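Visita a la planta de Tivudwood
26 de septiembre de 2022

Recorrido por la línea de tableros contrachapados de Tivudwood, guiado por Kenneth Lennox, jefe de producción. La nave ocupa 2834 m² y trabaja con chapa de abedul secada en origen.

Encolado y prensado
La encoladora de rodillos, de Hakala, aplica 175 g/m² por cara. La prensa caliente admite paquetes de hasta 2000 mm de largo. El ciclo se ajustó en febrero, tras cambiar el proveedor de resina.

Lijado y canteado
Lijadora de banda ancha en dos pasadas. El polvo se aspira a un silo exterior y alimenta la caldera. Los herrajes de embalaje son de Fastent.

Sala de ensayos
Los ensayos de flexión se hacen sobre probetas de 200 mm, con registro por lote.

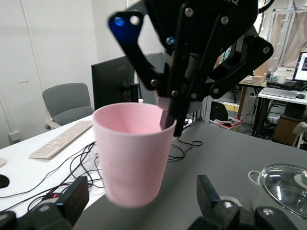
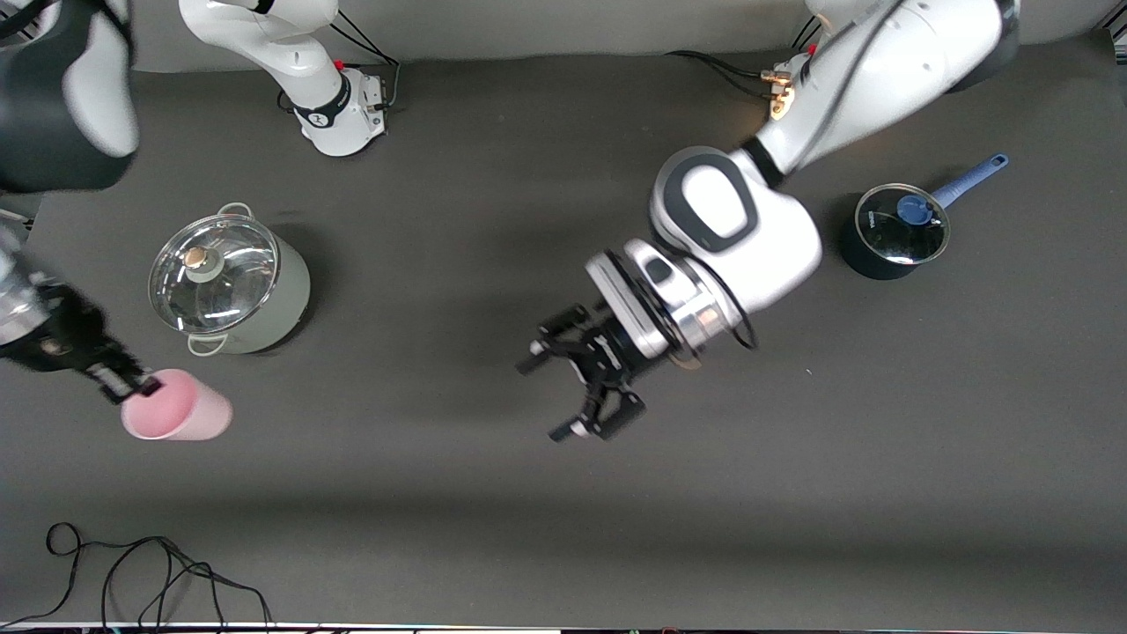 El vaso rosa aparece en ambas fotos.

Expedición
Salida por dos muelles. El transporte lo gestiona Dalitora, con carga a primera hora de la mañana.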